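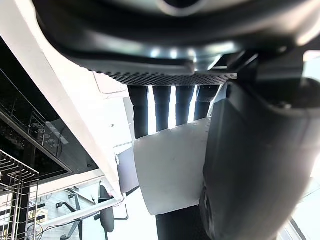 *Cámara de muñeca, con la pinza en primer plano. A la izquierda, el panel táctil negro y el escurridor de alambre.*

# Preguntas frecuentes sobre la recogida de demostraciones

Proyecto Jurnach, puesto de cocina. Página para operadores, revisores y grupos que usan los datos. Última revisión: octubre.

## General

### ¿Qué es exactamente un episodio?

Una ejecución completa de una tarea, desde la posición de reposo del brazo hasta que vuelve a ella. Incluye el vídeo de todas las cámaras, las posiciones de las articulaciones, la apertura de la pinza y la instrucción escrita. Si falta cualquiera de esas cuatro cosas, el episodio no entra en el conjunto.

### ¿Cuántos episodios hay ahora?

El conjunto de cocina tiene 2.076 episodios grabados, de los que 1.825 han pasado la revisión. Los demás siguen guardados, pero en una carpeta aparte y sin etiqueta de entrenamiento. No se borran.

### ¿Qué tareas se graban en la cocina?

Colocar y retirar piezas del escurridor, abrir y cerrar cajones, pasar un paño por la encimera y mover recipientes entre dos superficies. La lista completa con la redacción de cada instrucción está en la hoja de tareas del proyecto. Si una tarea no aparece en la hoja, no se graba, aunque el brazo esté libre. Las propuestas nuevas se envían a Larasati Lumbantobing.

### ¿Qué diferencia hay entre Jurnach y Brultberg?

Jurnach es la recogida de datos. Brultberg es el programa de grabación que se usa en los puestos. Hay gente que usa los dos nombres indistintamente en los mensajes y luego no se encuentra nada, así que conviene respetarlos.

## Antes de la sesión

### ¿Necesito formación previa?

Sí. Media jornada con un operador que ya tenga turno y después 3 sesiones de práctica, que se graban con la etiqueta `practica`. Esos episodios no se usan para entrenar. Al terminar, Ásdís Hallgrímsson revisa una selección y da el acceso de escritura.

### ¿Qué hay que comprobar al encender el puesto?

En este orden:

1. Que la parada de emergencia esté al alcance de la mano y funcione. Se prueba siempre, también si alguien la probó en el turno anterior.
2. Que lleguen todas las cámaras a Brultberg y que la hora coincida entre ellas.
3. Que la lente de la muñeca esté limpia.
4. Que la pinza abra y cierre por completo, sin ruido.
5. Que ningún cable pueda engancharse en el recorrido del brazo.

Si falla el primer punto no se graba. Si falla otro, se anota y se pregunta antes de seguir.

### ¿Cómo limpio la lente de la muñeca?

Con el paño de microfibra seco que está en el cajón del puesto y el brazo parado. No use limpiacristales ni papel. Si queda una mancha que no sale, escriba a Ásdís y no desmonte el soporte: al volver a montarlo cambia el ángulo y hay que calibrar de nuevo.

### ¿Hay que ordenar la habitación?

La zona de trabajo sí, según la hoja de tareas. El resto se deja como esté. Nos interesa que el fondo cambie de un día a otro, y una silla que aparece en otro sitio no perjudica a nadie. Lo que sí se retira es todo lo que contenga datos personales: correo, tarjetas, pantallas con documentos abiertos.

## La cámara de muñeca

### La pinza ocupa gran parte de la imagen. ¿Está mal colocada?

No. La cámara va muy cerca de la pinza y es normal que la carcasa y un dedo tapen bastante. El sistema aprende con esa vista y la va a tener también cuando trabaje solo. Lo que no puede cambiar es la posición de la cámara respecto a la pinza en mitad de un conjunto.

Para comprobarlo, Brultberg tiene una plantilla de referencia que se superpone al vídeo en directo. Si el borde de la carcasa no coincide con la línea de la plantilla, hay que avisar antes de grabar.

### ¿Se recorta o se enmascara la parte del robot?

En los datos publicados, no. Los grupos que quieran enmascararla pueden hacerlo por su cuenta. En Damgaard, nuestro grupo de entrenamiento, probaron las dos cosas y por ahora se quedan con la imagen completa.

### A veces se ve todo inclinado, o la encimera desde abajo. ¿Repito el episodio?

No. La cámara gira con la muñeca y habrá momentos en los que mire hacia el suelo, hacia una ventana o hacia el canto de un mueble. Eso forma parte del movimiento. Se repite si el brazo hizo algo que usted no pretendía, no por cómo haya quedado el encuadre.

### ¿Qué hago si entra mucha luz por la ventana?

La exposición de la cámara de muñeca está fija. Una zona quemada al fondo se acepta. Si la zona quemada cae sobre el objeto que hay que coger durante toda la aproximación, baje la persiana a media altura, anótelo en el campo de notas y siga. Pedimos que no se cambie la persiana dentro de un mismo episodio.

### ¿Y los reflejos en el cristal negro?

Se dejan. Las superficies brillantes dan problemas al sistema, y por eso hacen falta ejemplos con ellas. No tape el panel ni lo cubra con cinta mate. Compruebe solamente que los mandos táctiles estén bloqueados, para que un roce de la pinza no encienda nada.

## Durante la grabación

### ¿A qué velocidad debo mover el brazo?

A una velocidad que pueda mantener sin correcciones bruscas. Los operadores nuevos suelen ir demasiado despacio y hacen muchas paradas - el sistema aprende también las paradas, y luego se queda quieto delante del objeto sin motivo. Si necesita pensar el siguiente paso, es mejor ensayarlo una vez sin grabar.

### ¿Puedo coger un objeto siempre por el mismo lado?

No. Varíe el agarre dentro de lo razonable y varíe también la posición inicial. Brultberg propone una posición de partida distinta al abrir cada episodio; se puede rechazar si es insegura, pero no por comodidad.

### ¿Qué pasa con el escurridor de alambre?

Es la parte más difícil del puesto. Las varillas son finas, tienen huecos entre ellas y un dedo de la pinza puede quedar atrapado. Algunas indicaciones:

- Acérquese desde arriba cuando la tarea lo permita.
- No empuje el escurridor con la pinza para recolocarlo. Si se ha desplazado, termine el episodio, muévalo a mano y abra otro.
- Si un dedo se engancha, pare. No intente soltarlo abriendo la pinza con fuerza.
- Las piezas se apoyan entre las púas, no encima de ellas.

### Se me ha caído la pieza. ¿Cancelo?

Depende. Si cae dentro de la zona de trabajo y la puede recuperar con el brazo, recupérela y siga hasta el final. Marque el episodio como `recuperacion`. Esos episodios son valiosos y tenemos pocos. Si cae al suelo, o si hay que meter la mano, pulse «Terminar» y marque `fallo`.

No provoque caídas para conseguir más recuperaciones. Se probó en una tanda y el resultado se notaba artificial: el operador ya iba hacia el sitio donde iba a caer la pieza.

### ¿Cuánto dura un turno?

Dos horas como máximo, con una pausa a la mitad. La calidad baja mucho a partir de ahí y se ve en las revisiones. No hay un mínimo de episodios por turno.

### ¿Puede haber otra persona en la habitación?

Sí, si ha firmado el consentimiento y se queda fuera del alcance del brazo. Si entra alguien que no lo ha firmado, termine el episodio y márquelo como `privacidad`. Se elimina esa misma noche de todos los discos. Es el único caso en que borramos algo.

## Etiquetas y revisión

### ¿Cómo se escribe la instrucción?

Se elige de la lista. El campo libre solo sirve para añadir variantes, y tienen que ser frases que diría una persona en una cocina: «deja el plato en el escurridor», no «ejecutar colocación de plato en soporte». Sin nombres de marca y sin coordenadas.

### ¿Quién revisa los episodios?

Dos personas que no sean quien los grabó. Cada una ve el vídeo por separado y responde si la tarea se completó, si la instrucción corresponde y si hay algo que no deba publicarse. Si no coinciden, decide Larasati. En las tareas de cajones coinciden casi siempre. En las de paño, bastante menos, y estamos reescribiendo el criterio de lo que se considera una pasada completa.

### ¿Por qué me han rechazado un episodio en el que la tarea salió bien?

Las causas más habituales:

- Las cámaras perdieron la sincronía.
- El brazo no volvió a reposo antes de terminar.
- La instrucción hablaba de un objeto y se movió otro.
- Se oyó o se vio intervenir a una persona.
- La plantilla de la muñeca no coincidía al empezar.

El motivo aparece en la ficha del episodio. Si no está de acuerdo puede pedir otra revisión desde allí mismo.

## Acceso y uso de los datos

### ¿Puedo descargar el conjunto completo?

Los grupos asociados, sí. Para el resto hay una muestra de 400 episodios revisados, con las mismas cámaras y el mismo formato. El conjunto completo está en el servidor Fanby y se pide por formulario, indicando para qué se va a usar.

### ¿Se incluyen los fallos?

Sí, con su etiqueta. Quien entrene por imitación debe filtrarlos. El cargador que distribuimos los excluye por defecto, así que si los quiere tiene que activar la opción `incluir_fallos`.

### ¿Puedo mezclar estos datos con los de otro brazo?

Puede, pero revise antes el sentido y la escala de la apertura de la pinza. En Jurnach, cero significa cerrada. Otros conjuntos lo hacen al revés, y el error no siempre salta a la vista en las curvas de entrenamiento.

### He encontrado un error en una etiqueta. ¿Dónde lo comunico?

En la ficha del episodio, botón «Corregir». Las correcciones se aplican con la siguiente versión y quedan en el registro de cambios. Para errores que afecten a una tanda entera, escriba directamente a Larasati Lumbantobing e indique el primer episodio y el último.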